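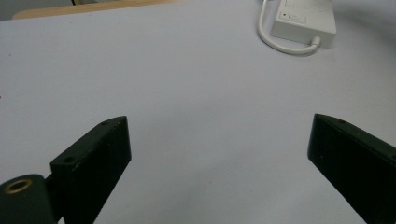
Fig. 1. Open gripper at the bench, jaws clear, white device and its cable on the far side.

Unit 7: Standards, house rules and what they're worth
Handout for Thursday, July 8, 2021
Hefin Penry

Read this before the bench session. Bring the Solgate risk sheet with your own notes on it. A clean copy tells me you haven't read it.

7.1 Three kinds of rule

People say "the standard" when they mean very different things. For this course, keep them apart.

Law: what you must do or face a penalty. Usually short on detail about your particular bench.

Published standard: what a committee of people in the trade agreed to write down. Often voluntary until a contract or a regulator points at it. ISO 12100 (general risk assessment) and ISO 10218 (industrial robots) are the two you'll hear named most. Look up the current edition yourself before you quote either one.

House rule: what somebody in your building wrote, often after something went wrong. It may be excellent. It may also be a sentence copied from the last building.

I have read a lot of lab manuals where all three are printed in the same bold type. When a student asks which ones can be changed, the manual can't answer.

7.2 What a certificate covers

A supplier tells you the arm is "certified safe." Ask: certified as what, and with what on the end of it? An arm may have been assessed without a tool. Bolt on two stiff fingers with slanted ends, like the pair in Fig. 1, and you have a different machine. The paperwork for the arm says nothing about the shape of your fingers or what they might close on.

The same goes for speed limits. "It only moves slowly" is a claim about one setting on one day. Who can change that setting? Is there a record when they do?

7.3 Cables

Look at the figure again. A white cable loops across the tabletop past the jaws. Most checklists I've seen have a line such as "work area clear of obstructions," and I'd bet most people would tick it for this bench. The space between the fingers is open, so the box gets its tick.

Is the cable in the work area? You can't say from a photo, and you can't say from the checklist either, because it never defines the area. It depends on how far the tool can travel, which has to be written down somewhere. A better line reads: "No cable within the reach of the tool, or cable fixed down and its route marked." It's longer and uglier, and two people checking the same bench would be likely to give the same answer.

7.4 Case: the Fovance checklist

Fovance ran a pick-and-place line with Lallero grippers and a start-of-shift checklist of 70 items. Over one October the company collected 300 completed sheets. All but 8 were ticked from top to bottom with no remarks. Management took this as proof of a well-run line.

I don't. Try going through 70 items with care at the start of a shift, every shift. The 8 sheets with remarks are the only ones that tell us anybody looked at the equipment, and five of those remarks were about the same loose finger mount. It stayed on the line for the rest of the month - no one had been given the job of reading the sheets.

Qudah, the outside firm brought in afterward, recommended adding more items. Discuss.

7.5 Working rules for our bench

These are house rules. You may argue with them in writing.

Hands stay out of the jaws unless power to the gripper is off at the switch. A paused program does not count as off.

Check both finger mounts by hand before the first run, power off.

Write down the travel limits and the closing force you set, with your initials.

If you skip a check, write "skipped." I won't take marks off for it. I will for a false tick.

Stop means stop for everyone, whoever calls it. We talk about whether it was needed later.

7.6 For the bench session

Pick one item from the Solgate sheet that you think does no work. Rewrite it so that it could be failed, or make the case for striking it out. One page, due at the start of Unit 8. "It can't hurt to keep it" will be sent back - see 7.4.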